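Notebook 2, garment handling
January 7, 2023
Entry: S. Ngubane. Read by A. Athanasiadis.

Continuing the grasp labelling for the Basska folding set. Samuele's question from July is still open: does the policy need a label for where on the garment the jaws close, or will jaw width alone do?

Method as before. Hand-held gripper, wrist view only, bed as work surface. Each episode is split at jaw closure. Frames before closure go to the approach set, frames after to the carry set. Width is read from the fingertip pads in the image.

Result on the 356 episodes labelled so far: width alone separates open from closed without trouble, but says little about how much cloth is held. A bunched fold and a single layer give nearly the same reading. Adding a coarse region tag (collar, cuff, hem, seam, unknown) fixed most of the mismatches Aleksi flagged. 47 episodes remain tagged unknown – mostly white cloth, where the seams wash out.

Dotted sheet stays. The dots give the tracker something to hold on to when the garment has no texture of its own.

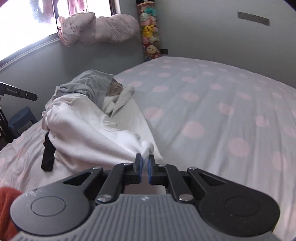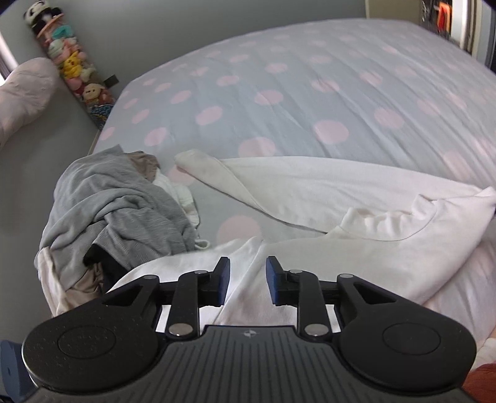

Jaws closed on white cloth in the first, open over the white shirt in the second.

To do: rerun Grurumau with region tags on, same seed. Ask Beverley whether "gathered edge" should be its own tag or sit under seam. Do not merge the two sets until she answers.

Vol. 2, p. 47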